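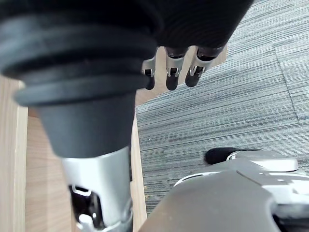 What has the Trurarero grant paid for so far?

New wooden worktops for the main workroom at Lunness, the sanding and oiling of the old ones we kept, and the first part of the storage wall.

Report to the Tindska fund, second period
28/03/2021

Worktops. The old tops in the main room were stained and had swollen along the edge nearest the sink. We took them out in February. Four were past saving and went to the recycling yard. Two were still sound underneath, so we sanded them back and moved them to the side room, where they are used for cutting and gluing. The new tops are in light wood with a plain oil finish. We went with oil over varnish so that a scratched spot can be sanded and touched up without redoing the whole surface. The first coat of Mak oil took longer to cure than the can said, and the room stayed closed two extra days.

Height was the main complaint in the last round of feedback. The new benches are five inches lower on the window side. People who work sitting down have moved over there, and we have had no further complaints about it.

Storage. The frame for the wall unit is up and fixed. Shelves for the left half are in. The right half is waiting on brackets, which were delivered in the wrong size and have been sent back. Until they arrive, tools from that side are in crates under the stairs. The crates are labeled but it is slow to find anything in them.

Lighting. No work was planned this period. The strip over the sink has started to flicker and we would like to bring that repair forward from the third period if the fund agrees.

Money. The budget for this period was 3,000. We have 734 left, and the brackets and the remaining shelves will come out of that. The return shipping for the brackets cost 65, and we have asked the supplier to refund it. Oil and sandpaper came to 112, a little over what we put in the plan. Receipts are in the attached folder.

Next period. Finish the right half of the storage wall, give all the tops a second coat, and replace the vinyl strip at the door, where the floor is uneven. The second coat means closing the room again. We will post the dates at the entrance two weeks ahead.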